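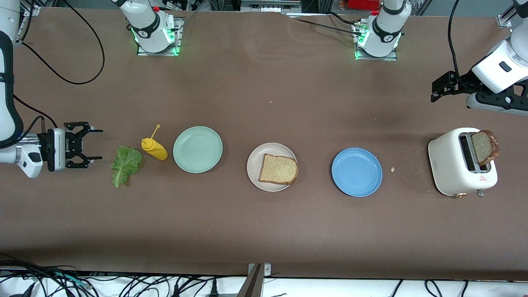
Two-Arm Tabletop Station, Student Configuration

The two-arm tabletop station is offered by Hurkness to schools, technical colleges and student clubs that teach robot handling as a course or prepare teams for competition. It is the same station used in the Holtstead student project, in which teams program a pair of arms to put together a sandwich from ingredients, plates and a toaster set out in a row on one table.

The station is supplied as a complete unit. Institutions that already own a suitable table may order the arms and mounting hardware separately.

What is supplied

Two arms, each with a parallel gripper
Mounting plates for the far edge of the table
One camera for each wrist and one fixed camera for the workspace
Power supply, cabling and emergency stop
Printed instructor guide, 122 pages
Student workbook (ordered by class size)

The sandwich exercise

The exercise was written by Inger Hauksdóttir for the Brirnasari robotics club and is included in the instructor guide at no charge. It is divided into stages of increasing difficulty. Students begin with rigid items that keep their shape when gripped, such as a plate or an upright bottle, and proceed to sliced bread and lettuce only after the instructor has signed off the earlier stages.

The squeeze bottle receives a chapter of its own. Teams are asked to approach it from the side with the fingers open and level, to close on the body below the cap, and to lift without tilting the nozzle.
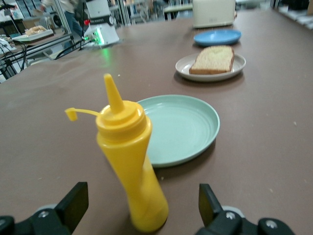 Grip force is set by the team and entered in the workbook before each attempt. A bottle that is dropped or knocked over may be reset by hand once the arms have been stopped. The attempt is then scored as incomplete, and the team may request another at the end of the session.

Wrist camera recordings are saved to the station computer under the team name. Instructors may export them for grading. A standard installation holds 400 attempts before older recordings must be moved to other storage.

Competition use

Clubs entering the Þrastardóttir Cup may practice on the student configuration without changes. The cup rules allow 200 seconds for each attempt and require both arms to begin from a raised position clear of all food items. Entries for the coming season close on 22 June 2026. Questions concerning the rules should be sent to the cup office and not to Hurkness.

Room and supervision

The station requires a level floor, a grounded outlet and clear access on all sides. A trained instructor must be present whenever the arms are powered. Food used in the exercise is not to be eaten.

Ordering

A refundable deposit of $2,000 is payable with each order. Instructor training is held every February and is included for two members of staff per institution. Requests for a quotation, spare gripper pads or replacement workbooks may be addressed to Signe Bundgaard, Education Sales.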